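About Jornik

Jornik is a mail-order supplier of spare parts and small fittings for household goods.

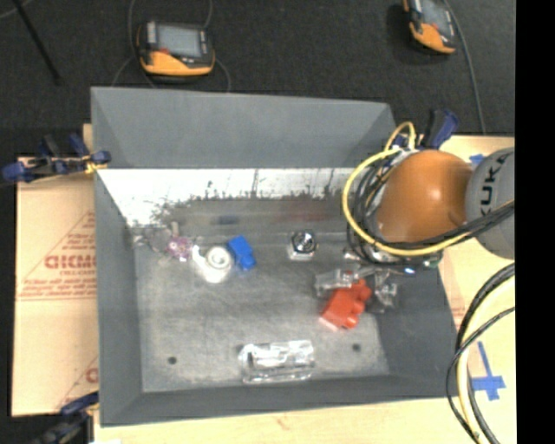

What we sell

We stock parts that wear out or go missing long before the thing they belong to is finished with. Hinges, drawer runners, cupboard catches, tap washers, feet for chairs and sofas, knobs, castors, lid stays, shelf pegs, window stays and blind cords make up most of our orders. The catalogue now runs to more than 1,000 lines. Most of them cost less than the postage on a new piece of furniture would, and nearly all can be fitted with a screwdriver and a bit of patience.

We do not sell electrical parts, gas fittings or anything for cars. We are asked for these often and we pass people on to other suppliers where we can.

How we started

Jornik began as a shop counter in a market hall, selling loose hardware by weight. Customers would come in with a broken hinge in an envelope and ask for one the same. Sometimes we had it. More often we had something close, and would spend half an hour working out whether the holes lined up. We kept a book of these matches, with sketches and measurements, and after a few years the book was more use than the stock.

When the market hall closed for rebuilding, we moved into a unit on the edge of town and started sending parts by post. The first printed catalogue had 40 pages and was copied on a machine in the back office. The matching book was typed up the same winter, and it is still what we work from, although it is now a database and the sketches have been redrawn.

Finding the right part

If you know the part number, you can order from the website in the usual way. If you don't, send us the old part or a clear photo of it next to a ruler. For hinges we need the length, the distance between screw holes and the thickness of the door. For runners, please measure with the drawer shut. Chair feet are trickier, as the thread matters more than the width, and posting us the old one is usually quicker for everybody.

We answer matching enquiries in the order they come in. January and September are our busiest months and replies take longer then. There is no charge for the service and you don't have to buy from us afterwards. Old parts are returned with your order, or on their own if you send a stamped envelope.

Our own ranges

Two ranges are made for us. Clokum is our line of cupboard catches and stays, brought in when the last maker of a common kitchen catch stopped production and left a great many doors hanging open. It now has 49 items in it, the latest being a lid stay for blanket boxes. Zistetti is a smaller range of turned knobs and pegs, sold plain so they can be painted or waxed to match what you have.

We also carry castors from Bélanger, who have supplied us from the market hall days onwards.

Where we are now

There are eight of us. Three deal with enquiries and matching, the others with buying, packing and the accounts, and everyone helps with the annual stock check in March, when we shut for the week. Orders placed during that week go out when we reopen.

The trade counter is open from 9 am until 1 pm on working days. It is small and there is only room for two cars outside, so please ring first if you have a large order to pick up.

Returns

Unused parts can be sent back within 40 days for a refund. Cut lengths of cord and chain can't be returned. If we made the match and it was wrong, we pay the postage both ways and note the mistake in the database.

This site uses cookies to remember your basket and to count visits. By continuing to browse you agree to their use. Accept | Manage settings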